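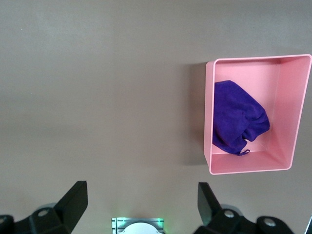 A purple cloth in a pink bin, seen from the gripper. Folding it is still the hard part.

The Towel Is Still Winning

By Dexter Dvorak
September 11, 2021

Every few months a video goes around in which a robot arm folds a shirt, and every few months I get mail asking whether the household robot has arrived. My answer has been the same for several years. For rigid objects of known shape, in a place somebody has prepared, machines can do a fair amount of useful work. For cloth, they can do a few things slowly and with supervision. A home is mostly the second kind of problem.

I spent the early part of my career on pick-and-place lines, where the parts were castings and the questions were about cycle time. A casting has six degrees of freedom. Once you know where one corner is and which way it points, you know where all of it is, and a gripper closing on it changes nothing about its shape. Nearly all the planning software of the last few decades leans on that fact, usually without mentioning it.

A rag has no such pose. Drop it in a bin and it takes a shape it has never had before and will not have again. Most of its surface is hidden under the rest of its surface. The corners, which are what a person reaches for, may be at the bottom of the heap. When the fingers close they change the shape, so the estimate made a moment earlier is stale by the time it is used. None of this is a new observation, and it is in the introduction to nearly every paper on the topic. It tends to drop out of the press release.

Consider what it takes to get one cloth out of one bin. A parallel gripper wants two opposed surfaces with clearance on both sides. A crumpled cloth offers ridges, which is good, since a ridge can be pinched almost anywhere. If the cloth is lying against a wall of the bin, one finger has to go down between fabric and plastic, and the approach angle is limited by the rim. A hanging loop or tab is tempting because it is easy to recognize, but it is thin and lies flat, and fingertips built for blocks and bottles may close above it and come up with nothing. The bulk of the cloth is the better target. Removing it is then mostly a matter of force sensing and patience, and I would call that part solved well enough to sell.

What comes after is the trouble. The cloth now hangs from an arbitrary point. To fold it you need two corners, or one corner and a known edge. The usual method is to hold it up, look for the lowest hanging corner, take that with a second arm, let go with the first, and repeat. It works on square towels of moderate size. It works less well on dark fabric under uneven light, where the depth camera returns noise along the creases, and it works badly on anything with sleeves.

In June I was asked to sit in on an acceptance trial at Treston, a contract laundry that handles shop rags and polishing cloths for machine shops. The vendor was Parkora, and the cell was a two-arm unit that was to take cloths from a bin, flatten them, fold them twice and stack them. The run was 1,882 cloths. The machine removed nearly all of them from the bins without help. It completed an acceptable fold on a little over half. The rest were set aside, refolded by a person, or in a few cases pulled out of the mechanism.

Parkora's engineers were candid about this and I have no complaint about them. My complaint is with the summary that went to the customer, which reported the pick rate in the first line and the fold rate in an appendix. Both figures were correct. A laundry does not buy picks. The operator at the end of the table needed 16 seconds to recover each failed cloth, counting the walk, and she folded a cloth from scratch in less than that. On those numbers the cell cost labor.

The obvious objection is that the numbers improve. They do. Obeidat, whose group supplied the perception code for the cell, argued to me afterward that the fold rate had doubled inside a year and that learned policies, trained on enough recorded attempts, would do to cloth what they did to image labeling. He may be right about the direction. I am less sure about the rate. Image labeling had a vast supply of pictures already lying around. Manipulation data has to be made one grasp at a time, on hardware, at the speed of the hardware. His group's whole set at that point held 2,912 attempts, nearly all of them on towels of two sizes. A household contains more kinds of fabric than that in one drawer.

There is also the matter of the tail. A demonstration needs to succeed once. A product needs to succeed on the fitted sheet, the sock inside out, the napkin stuck to another napkin. If a home robot does 52 items of laundry and fails on four, the owner must find the four, and to find them has to look at everything. Past some failure rate the inspection costs as much as the chore. I have seen very few vendors state where they think that rate lies. I would put it under one in a hundred for a shop floor, and lower for a home, where there is no trained operator and the customer bought the machine in order to leave the room.

Some narrower jobs deserve more attention than they get. Sorting used rags from clean ones by bin needs a grasp and a release, with no fold at all. So does loading a washer, provided the door is open and someone has checked the pockets. Plirketti sells a single-arm unit that moves shop cloths from collection bins to a conveyor and does nothing else. It is slow, it is dull to watch, and the two sites I visited were still using it a year after purchase, which I take as better evidence than any video.

My advice to buyers is to ask for the rate of the whole task, on their own cloths, in their own bins, with human recovery time included.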